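Progress report to the funder: Assisted Kitchen Tasks, Hirstead site
Reporting point: demonstration and open day
Date of issue: Sep 1, 2023
Prepared by: Provach project office

1. Purpose of this report

The grant agreement requires a written report after each public demonstration. This one covers the open day held at the Hirstead day centre in June, the state of the tabletop work at that point, and what has been done since. Spending is reported separately on the Zustgate return.

2. Work shown

Visitors saw one arm working at one table. The tasks were drawn from the tea-making set agreed at the last review: approach a kettle, grip it, move it a short distance, and handle light items placed near it. No water was heated during public hours. The kettle was used empty, as set out in the risk assessment.

The table was laid with a patterned cloth. Earlier trials used a bare surface, and the day centre staff had asked for something closer to what their members have at home. The woven pattern is harder for the depth software (Yook, version 16) than a plain one, particularly close to the surface, where the lower finger has to come down without catching the cloth. Packets and boxes were left out with the kettle so that the arm had to select its object from a mixed table. 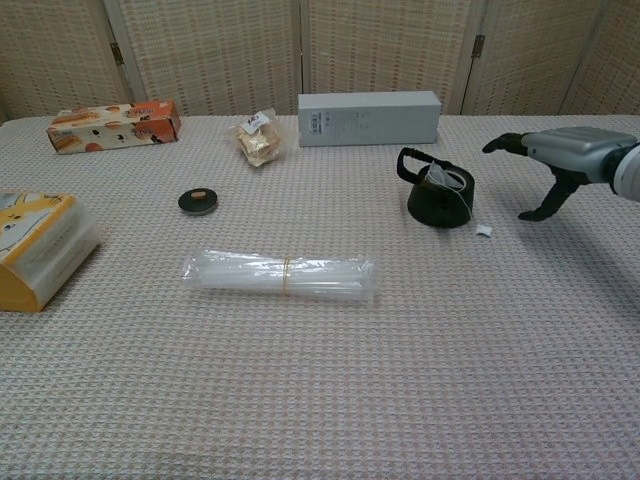 Each run started from a fixed arm position. The operator named the object, confirmed the planned path on the screen and held the enabling switch throughout. Releasing the switch stopped the arm. Two runs were stopped this way, both by the operator, and neither involved contact with a person.

3. Results

The project log holds 1,155 attempted grasps up to and including the open day, of which 220 were made in front of visitors. The target for the whole grant period is 2,222.

Handling of rigid objects is on schedule. Boxes were picked up reliably when their long side faced the arm and less reliably when they were turned end on. The kettle was gripped by the body in most runs. Gripping by the handle is slower, and the present finger shape tends to let the kettle swing.

Soft and clear packaging remains behind schedule. Transparent film gives the depth software very little to work with, and in several runs the planned grip point was placed above the packet instead of on it. Tea bag strings and tags are also a difficulty. The software treats a string as part of the tablecloth, so a path may be planned across it. For the present, operators check for strings by eye before confirming the path.

4. Visitor comments

Comment cards were available at the exit. The most frequent remark concerned speed: visitors found the arm slow. Several asked whether it could pour. It was explained that pouring falls in the next stage and has not been attempted with liquid. Day centre staff asked for the screen to be turned towards the person seated at the table, and for the stop control to be duplicated on that side.

5. Changes since the open day

The screen has been remounted and a second stop control fitted. Both were tested by Provach and accepted by the Hirstead site. A revised fingertip with a softer pad has been drawn up but not yet made. The supplier's quotation is within the equipment budget line.

A set of recordings of clear packaging on patterned cloth has been started, to be used in adjusting the depth software. It is too early to report a figure for improvement.

6. Matters for the funder

Approval is requested to move the soft packaging milestone back by one reporting period. No additional money is sought. The pouring stage would keep its present start date, as it relies on the kettle work only.

A second demonstration at Hirstead is proposed, subject to the fingertip being delivered and the site's agreement on room use.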